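Section 4: Setting Up Your Bins and Shelves in Jetari

Bins come before stock. Every new user tries it the other way and ends up with 553 items living in a place called "Unassigned," so please read this section first. 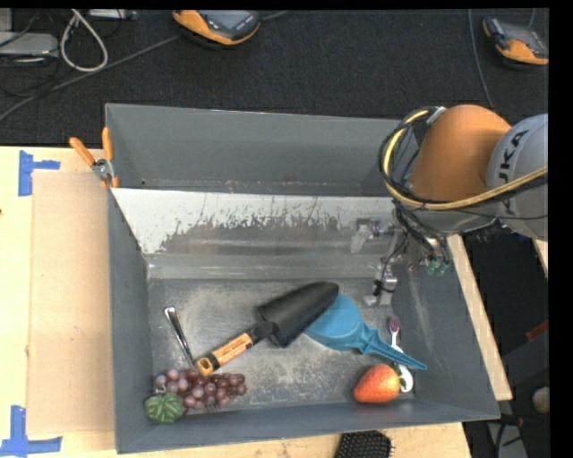 Jetari treats a bin as any spot that holds things and has a name. A shelf can be a bin. So can a drawer, or the floor by the back door, though we hope you'll do better than that.

4.1 Naming a bin

1. Open Places and choose Add Bin.
2. Type a short name. Letters and numbers only, 12 characters at most.
3. Pick a parent area, such as Barnside or Front Room. If the list is blank, go back to Section 3, which you skipped.
4. Press Save. Wait for the green check before you close the window.

Note: "Misc" is allowed. "Misc 2" is also allowed, but it's usually a cry for help.

4.2 Printing labels

1. Load the label roll with the shiny side down.
2. Select the bins you want and choose Print Labels.
3. Print one test label and scan it. If the bin name comes up on screen, print the rest.
4. Stick the label on the side of the bin that faces the person - lids get swapped, and the label goes with them.

Caution: Don't rename a bin after its label is printed. The old label will still scan, and it will send your stock to the old name.

4.3 Setting a limit

1. Open the bin and choose Limits.
2. Enter the most items it should hold. The default is 700, which suits screws and very little else.
3. Turn on Warn Me if you want a message when the bin is nearly full. You can turn it off again in February, after the yearly count.

If a bin shows error 439, two bins share a name. Rename the one without a label.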